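Luvstead Square Side Table: Care and Set-Up Guide
Section 4: Dressing the Tabletop

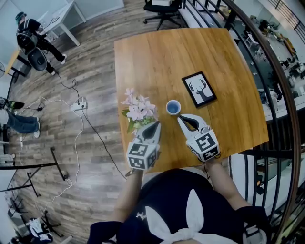 Complete Section 3 before you start. All four legs must be tightened and the table must stand level.

1. Wipe the top with a soft, damp cloth and dry it along the grain. Do not use polish for the first 50 days.

2. Choose a small, heavy-bottomed cup or vase for flowers. Keep stems short so the blossoms sit just over the rim.

3. Fill the cup no more than halfway. Fill it at the sink, not on the table.

4. Set the cup near the center of the top, then add the flowers one small bunch at a time.

5. Place a picture frame behind the cup, turned slightly toward the seat. Open the stand fully before letting go. If the frame has no stand, lay it flat.

6. Leave 2 inches clear along every edge.

Note: Felt pads (Drostico, pack of 2) are sold separately. Put them under anything with a rough base.

CAUTION: Wipe up spilled water at once. Standing water can leave a pale ring in the finish. If a ring remains after a day, sand lightly with 400-grit paper along the grain and apply a thin coat of Drondov table oil.

CAUTION: Route power cords away from the table legs.

For replacement legs and hardware, go to Section 7.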